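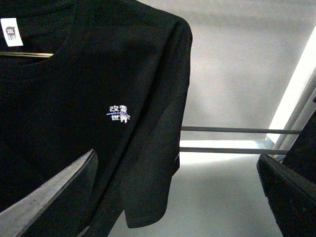 Black T-shirt with the small chest print, on its hanger.

Minutes of the meeting held 24/12/2020

1. Minutes of the last meeting
Agreed, with one correction. The July order was recorded as complete. It was short when it arrived and the balance came later, so "complete" has been struck out.

2. The T-shirts
The meeting looked at the black shirts on the hangers. There are two designs: one with a small white print on the chest, and one with a much larger print that has MAKE A BETTER WORLD in capitals, a bicycle chain and a blue and orange band. Both carry the Chinese characters for "change the world". The secretary asked whether a shirt had ever changed anything and was told this was not on the agenda.

Stock stands at 216, according to the sheet. The sheet has been wrong before. It was pointed out that the figure includes shirts promised to the Enddale shop, which has neither paid for them nor collected them. Agreed to leave the figure as it is until Enddale answers the last letter.

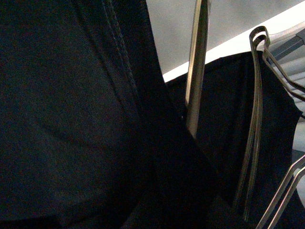
Smits asked why everything had to be black, when customers at the Enddale shop had wanted grey and said so more than once. The reply was that wanting grey and buying grey are separate matters, and that the grey shirts from the year before last went in the end at cost. Smits did not accept this and wished it noted. Noted.

3. Hangers
Long discussion, longer than the subject deserved. We now have clear plastic hangers and thin wire ones on the same rack. The wire ones tangle when they are pushed together and the plastic ones are said to snap, though no broken one was produced. Vodton has offered a new set at a price described as "very fair" – the meeting would like to see it in writing first. A proposal to buy only wire was lost. A proposal to buy only plastic was also lost. No purchase for now.

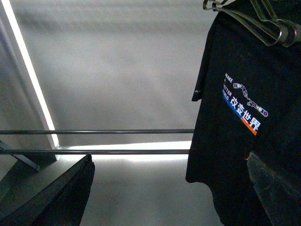

Skokedlow Cycling Club – Clothing and Stall Group

4. Prices
Proposed that the large print be sold for more than the small one. Doubts were raised. The two cost us nearly the same, and anybody standing at the rack will ask why. The proposer felt that people pay for a bigger picture. No evidence was offered either way, so the single price stays until the spring and will be looked at again then.

5. Sizes
More than 19 requests for small sizes are written in the stall book. Several are in the same handwriting. The next order should include some smalls, but fewer than the book suggests.
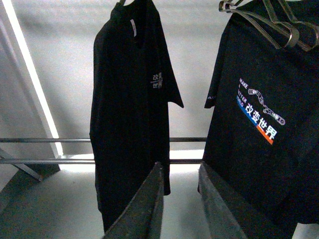
Whoever puts shirts back on the rack should also check the size on the label and keep the sizes together. This was agreed in July as well and had no effect that any of us could see. Agreed again.

6. Any other business
The folding table has been lent out and is four weeks overdue. Vodton's invoice for the printing has an extra delivery charge on it, to be queried before it is paid.

Next meeting: date to be fixed once the hall confirms.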